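November

06:40. Meter reading 1231 at the main stopcock, same as last night at 22:00. No loss on the house side with everything shut, so the leak is in the softener loop or downstream of it. Cold start, no frost yet.

Isolated the softener (Dilport, the older single-tank model) and ran the kitchen tap for ten minutes on bypass. Hardness strip at the tap went to the darkest band. With the softener back in line it dropped two bands, which is less than it managed in spring. The resin is tired or the brine draw is poor. I suspect the draw, as the salt level has hardly moved in weeks.

Pulled the injector. Small cap, two screws, a gasket that has taken a set. The nozzle was partly blocked with a brown crust that came away with a wooden pick. Rinsed, refitted, hand tight plus a quarter turn. The Szabo pamphlet says to grease the gasket with silicone only, and I had silicone.

09:15. Manual regeneration started. Brine draw confirmed by marking the tank wall with tape: the level fell 85 mm over the cycle. Before cleaning I doubt it was moving a third of that. Rinse water ran cloudy at first and clear by the end.

Scale on surfaces is the other half of the job. Hard water dries to a gray film on anything white, and scratches hold it. A scuffed white top takes three passes with dilute citric acid where a smooth one takes one, and the specks left after that are wear and will not lift.

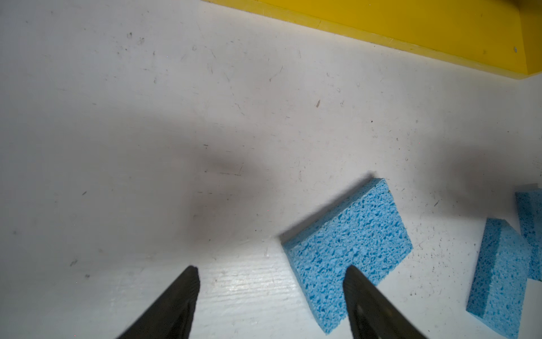 Descaling, continued

Citric acid, two spoonfuls to the half liter, warm. Kettle: full boil, stand for 20 minutes, pour off, rinse twice. Shower head: bag method, left on over lunch. Tap aerator: soaked in a cup, then brushed from the inside out. Aerator mesh has a split at the rim. Put a new one on the list for Viscombe, along with a gasket set for the injector.

Used the soft side of a sponge for the acid and kept the green side for the sink only. The green pad dulls painted wood and plastic quickly — I have the marks on the bath panel to prove it. Sponges should be wrung out and stored with air under them, never flat in a puddle. An open shelf does well enough.

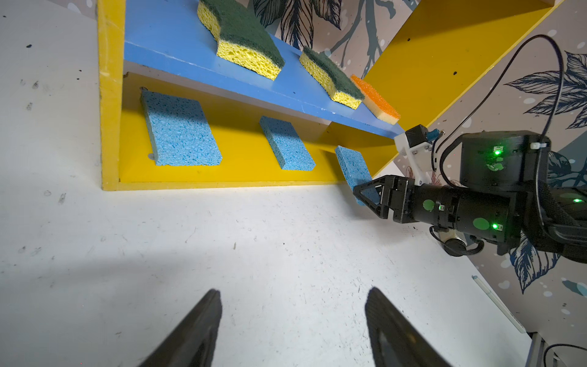

Evening readings

19:30. Hardness strip at the kitchen tap is in the second-lowest band. Acceptable. Regeneration reset to every 4000 liters; it had been set higher by the Fumilo fitter, presumably for a smaller household.

Leak not found. Paper towel laid under each union of the loop, and the drain line clipped up clear of the floor so any drip will show. Drain line itself has a slight weep at the elbow under flow, none at rest. Will remake that joint when the gasket set comes. Salt topped up to the line, one bag left in the garage.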